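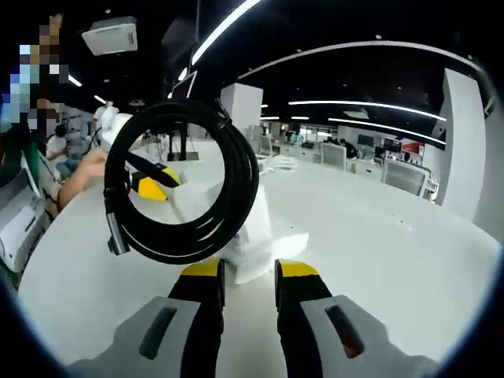 What does the Drander Student Robotics Club have to finish before the July demonstration?
The cable handling task, the written report on it, and a revised budget, all of which were taken up at this meeting.

DRANDER STUDENT ROBOTICS CLUB
Minutes of the Regular Meeting

Presiding: Geert Groen, faculty advisor
The meeting was called to order at 4:10 p.m. A quorum was present.

1. Approval of prior minutes

The minutes of the previous meeting were approved with one correction. Under item 4, "gripper rental" should read "gripper repair." The secretary will post the corrected copy.

2. Advisor's report

Mr. Groen reported that the Istitz student competition has confirmed the club's entry in the handling category. The entry form lists 7 students. Any change to the list must be sent in writing before the end of the month, and a substitute must have completed the safety session.

He reminded members that the work area is shared with staff at the nearby desks. Conversation during recording sessions is to be kept at a normal level, and aisles are to be left clear. Two complaints were received since the last meeting, both about bags on the floor.

3. Cable task: progress

The cable group presented its work to date. The task requires a coiled cable to be picked up, passed between two hand-held grippers and set down without the coil opening. The group has recorded 54 complete handovers. Members discussed which of these should be kept for training. It was agreed that any recording in which a bare hand touches the cable after the start signal will be set aside and labeled separately - the group does not wish to delete them at this stage.

The group lead stated that the most frequent fault is a poor first grasp. When only the outer loop is held, the rest of the coil tends to slide and the connector end swings. The group proposed gripping where the loops come together and letting the straight end hang free. Members asked whether this would still work with a stiffer cable. The group has not tested one and will do so before the next meeting.

A question was raised about the yellow fingertips. One member felt that the bright color made the tips easier to find in the recordings, and asked whether the club should standardize on it. Another noted that the competition rules do not address color. No decision was taken. The matter will return once the rules have been read again in full.

Moved and seconded that the group continue with the present cable for two more sessions before adding a second type. Carried.

4. Demonstration

The demonstration is set for a Saturday in July. Setup will begin at 8:30 a.m. and doors will open at 10. The order of presentation will be the sorting group, the cable group, then the line-following group. Each group has 15 minutes including questions.

The sorting group requested a longer slot. After discussion the request was declined, and the group was asked to show one bin in place of two.

Clindness has agreed to lend a display screen for the day. The club is responsible for collecting and returning it. Transport has not been arranged.

5. Budget

The approved budget for the term is $900. Expenses committed to date come to $795, the largest being replacement parts ordered from Maes. The balance will be held for the demonstration, with printing to be paid first. A request from the line-following group for new wheels was tabled until invoices for the parts order have been received.

Moved and seconded that no further purchases be made without the advisor's signature. Carried, one opposed.

6. Report writing

The written report for Istitz must include a statement of method, a record of failed attempts and a list of equipment. The cable group will draft its own section. Members are asked to use the shared template and to leave the page margins alone - last term's report had to be reformatted the night before it was due.

7. Other business

The label maker is missing. Anyone who has it should return it to the supply cabinet.

Action items
Cable group: test a stiffer cable and report results.
Secretary: post corrected minutes and circulate the competition rules.
Mr. Groen: confirm transport for the display screen.
All groups: submit draft report sections to the secretary.

The meeting adjourned at 5:25 p.m.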